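I got to the Wirnley Diner at 3 in the afternoon, after the lunch rush, and Ronaldo Bautista already had a slice of coconut pie waiting for me. I liked him right away!

He's been cooking for other people for 15 years, the last 2 of them in his own place on Manalastas Street, and what I really wanted to ask about was the soup. Everybody in Clemisent talks about the soup.

"It's my aunt's," he told me, "except she never wrote it down, so it's my guess at my aunt's." He laughed and pushed the pie closer. "She'd say it needs more ginger. She said that about everything, even cereal."

The diner almost didn't happen. He'd saved up for a food truck, drove all the way to Larnivberg to buy one, and came home without it (the floor was rusted through, and the seller wouldn't budge on the price). "I had 3000 dollars in an envelope and a real bad mood," he said. "Then I passed this building with a sign in the window. I called from the parking lot."

I asked if he ever misses working for somebody else. He thought about it for a while, long enough that I finished my pie.

"I miss going home," he said. "The first winter I slept in that booth a couple of times. My daughter brought me a pillow with ducks on it. I still have the ducks."

We talked about onions for far too long after that. He likes them cooked slow, nearly an hour, and he gets pretty worked up about recipes that promise the same thing in ten minutes. "Who are those people? What stove do they have?"

In October he's adding breakfast, with garlic rice and eggs, and I plan to be first in line.

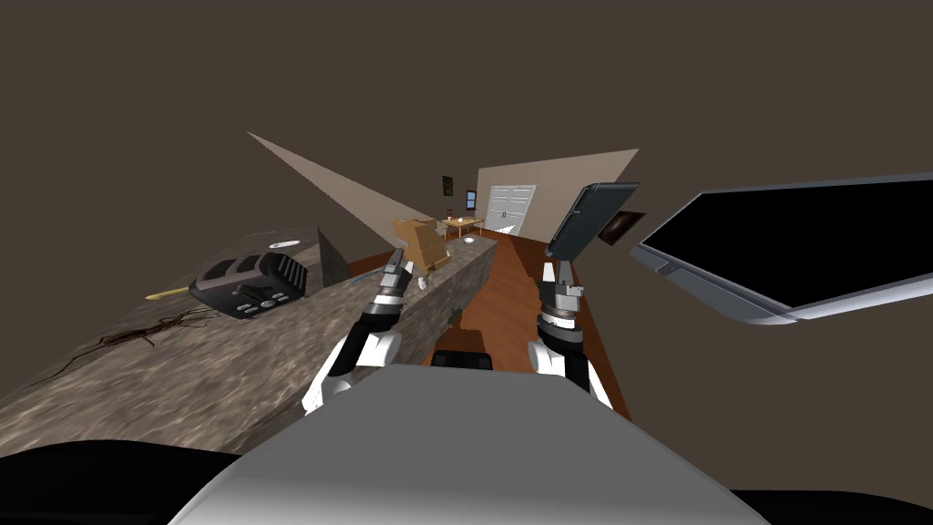
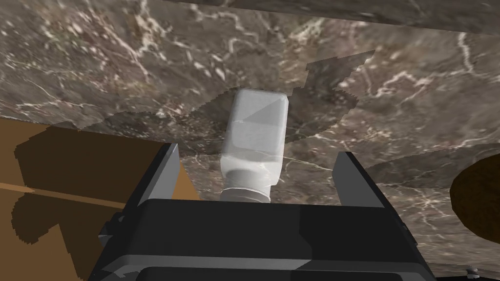
A granite-look countertop (first picture) and a white plastic bottle, cap down (second). Both are computer renderings.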